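4.2 Collecting demonstrations at home

The second half of the module moved the work out of the teaching lab and into the students' own rooms, and this was the part we had most looked forward to. Each of the four teams in the Sundus project took home one hand-held gripper and a short task sheet, and was asked to come back with demonstrations of everyday sorting and packing jobs. We left the choice of objects to them. In the lab we had used foam blocks and plastic cups, which behave very well and teach rather little; the students chose far better material than we had!

Team Biromora settled on snacks. Their task was to handle small packets in and next to an open box, one item at a time, with the box kept on a table and the person free to stand wherever felt natural. It is a lovely problem for beginners. Bags bend when pinched, foil wrappers catch the light, and a packet that leans on its neighbour may bring the neighbour with it. The team wrote their own rules for what counted as a clean pick and argued over them with real energy (the rule on corners went through five drafts). Figure 7 is taken from their set.

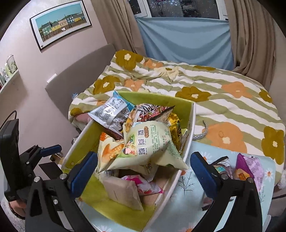 Figure 7. Snack packing task, team Biromora. Packets lie in the box and on the table beside it, seen between the two blue-padded fingers of the hand-held gripper.

Gualtiero Donati, reading an early draft of this section, objected that a crowded box asks too much of a first-year group, and that he would have started them on single items with clear space on every side. He also wondered whether students who pick their own objects end up picking the ones they already find easy. We take the second point seriously, and the next run will include a small shared set for all teams. On the first we still disagree with him, quite cheerfully. The crowded box was where the best questions came from.

Across all teams the students handed in 862 demonstrations, which we had not dared to hope for. Team Gruvholm folded tea towels, and team Antunes stacked bowls and then, on their own initiative, unstacked them. Labelling was done in pairs, with each student marking the moment of grasp and the moment of release in their partner's recordings. Where the two disagreed, both marks were kept and the case was brought to the weekly meeting. These cases are treated in Section 4.3, together with the students' notes on finger placement.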